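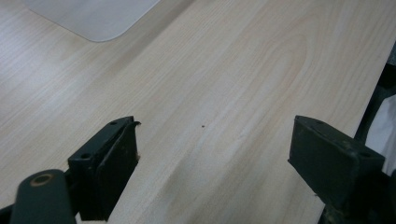 Section 2. Planning and Budgeting for a Hand-Held Gripper Station

This section is intended for departments preparing a purchase request for Rosodine hand-held grippers. It should be completed before any order is placed with Skelska. Wear parts must be budgeted separately from the gripper itself. The pad on a finger's inner face is a wear part — once its upper end begins to curl away from the jaw, as on the left finger, a replacement should be entered in the request. Scuffing on the finger bodies is recorded but does not by itself justify a new pair.

2.1 Preparing the request

1. Record the number of stations planned and the hours each will be in use.

2. Select the work surface. A smooth, pale tabletop is acceptable. Where the finish is reflective, include the cost of a matte mat in the station budget.

3. Enter the base price of the gripper. Requests above 2000 dollars per station require a second signature.

4. Add 2 sets of finger pads per gripper for the first budget period.

5. Add fasteners for the finger screw holes. Order these by part number from the Manasa parts list.

6. Allow 60 minutes of paid time per operator for initial training.

7. Send the completed form to Mared Yorath, Equipment Planning, by the end of June.

Note: Pads are supplied in matched pairs. Replace both pads at the same time, even when wear is visible on one finger only.

Note: Delivery of replacement fingers may take more than six weeks. Departments running a single station should consider holding a spare pair.

CAUTION: Do not glue a lifted pad back into place. Adhesive residue on the jaw face is not covered by the service agreement.

CAUTION: Keep hands clear of the gap between the fingers while the gripper is being opened or closed.

2.2 Changes after approval

Changes to quantity or supplier must be approved in writing by Heiðrún Juhl. Substituting Choi pads is permitted only for stations already fitted with the Choi adapter — see Section 6.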